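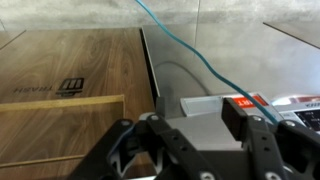 厨房公共区改造项目 进展报告(十一月)
提交:Wordale 社区设施资助处
编制:Nest Griffiths
复核:Kerttu Partanen

一、本期范围

本期报告涉及 Bellumden 公寓楼底层共用厨房的柜体与台面部分。供水、排风及照明改造已列入上期报告,本期无变更,不再重复。工作内容包括:木纹柜面安装与标识定位、不锈钢板就位、柜面与钢板之间接缝的处理方案、垃圾投放位的标识与使用规则,以及线缆整理。

二、柜体与饰面

垃圾柜采用暖棕色木纹饰面,纹理为不规则涡纹,与同侧其余柜体统一订货。饰面由 Rowlands 供应,到货时逐块检查,2 块因边角磕碰退换,补货已到并安装完毕。饰面上的金色细线按图纸施工,沿标识下方水平走线,至右端转折向下,构成矩形装饰框的一角。转角处为目视检查重点,现场未发现断线或翘起。

标识为深棕色“TRASH”字样,旁边配方形徽标,直接印于木纹面上。住户代表曾提出字体偏小,建议放大或改为中英双语。经与供应方核对,重新印制须更换整块饰面,费用不在现有预算之内,本期维持原状。如后续确有需要,可在柜体侧面加贴中文标签,不改动原有印刷面。

标识的朝向在讨论中占用了较多时间。从墙体对面一侧朝墙观察,该标识的文字是倒置的。原方案曾考虑在两个方向各印一处,后因影响装饰框的完整性而放弃。现行做法是保留单一朝向,投放动线由入口侧引导。

三、不锈钢板

不锈钢板与木纹柜面相邻布置,表面为哑光拉丝处理。选用哑光而未选用镜面,主要考虑日常擦拭后的水痕和指纹。样板阶段曾对镜面、哑光两种表面做过对比,使用一周后哑光板的清洁用时较短,保洁人员亦倾向于此。钢板清洁使用中性清洁剂,顺拉丝方向擦拭,禁用钢丝球及含氯产品。

钢板的固定方式由胶粘改为胶粘加背面卡扣。原因是首次试装后,Ollel 安装组在钢板靠墙一侧测得轻微浮起,单独依靠胶层不能保证长期平整。改动后复测合格,增加的卡扣费用已计入本期支出。

四、接缝

木纹柜面与不锈钢板之间留有一道窄缝,自墙面方向延伸至前侧,呈深色槽状。该缝为设计保留,用于吸收木质柜体的季节性变形,同时便于单独拆卸钢板。问题在于碎屑和液体可能进入缝内,特别是垃圾投放位一侧。

已比较的处理方式如下:

方案甲:以食品级硅胶填满。密封性最好,但今后拆卸钢板须割胶,重打胶后外观难以保持一致。
方案乙:嵌入可拆卸的深色橡胶条。外观变化小,可取出清洗,须定期检查是否松脱。
方案丙:维持现状,由保洁每日用扁头吸嘴清理。无材料支出,人工负担持续存在。

编制人建议采用方案乙。Kerttu Partanen 对橡胶条在高温清洗条件下的老化提出疑问,已要求供应方提供耐温资料,收到后再行下单。方案确定之前,暂按方案丙执行。

五、墙面

后墙为浅灰色混凝土质感表面,本期未安排施工。柜体与墙面交接处目前未加挡水条。住户问卷中有意见认为灰色墙面与木纹柜搭配偏冷,属外观偏好,暂不列入整改。

六、线缆与台面管理

不锈钢板上的灰色细线目前松散摆放,在板面上绕成弧形。按厨房管理规则,台面不应有未固定的线缆,既妨碍擦拭,也有被勾带的可能。拟在柜体内侧增加线夹,线缆沿柜边走线,板面保持净空。所需配件为通用件,由物业库存领取,不另行申报。

七、使用规则

垃圾投放规则已张贴于厨房入口,要点如下:
厨余须沥干后投放;
玻璃及尖锐物品不得投入该柜,另送底层回收间;
不锈钢板上不放置待投放的垃圾袋;
每晚 20 时后由值班人员清空并更换内袋。

规则试行以来,主要的违规情形为在钢板上临时堆放垃圾袋,多发生于周五晚间。已与值班人员商定,周五增加一次傍晚巡视。是否继续保留,视下期记录决定。

八、经费

本期核定额度 2329 镑,已支出 1561 镑,包括饰面、钢板卡扣及安装人工。余额拟用于接缝橡胶条、侧面标签以及一次安装后复检。饰面退换由供应方承担,未产生费用。发票扫描件及验收单另附。

九、风险与待决事项

接缝材料的耐温资料尚未收到。如供应方不能提供,将退回方案甲重新评估,工期相应顺延。
侧面中文标签的尺寸与字体待住户代表确认。
木纹饰面在冬季供暖期间可能收缩,接缝宽度须在供暖开始后复测一次,测点由 Ollel 安装组标定。
靠墙侧是否加装挡水条,由资助处在审阅本报告后答复。目前倾向于不加,理由是该侧无水源,且加装后会遮挡钢板的拆卸路径。

十、下期计划

完成接缝处理;完成线夹安装及板面清理;贴附侧面标签;提交供暖期首次复测数据。垃圾柜内部的导轨及缓冲件检查并入同次复检,检查表格式沿用上期,由 Nest Griffiths 填报,Kerttu Partanen 签认后随下期报告提交。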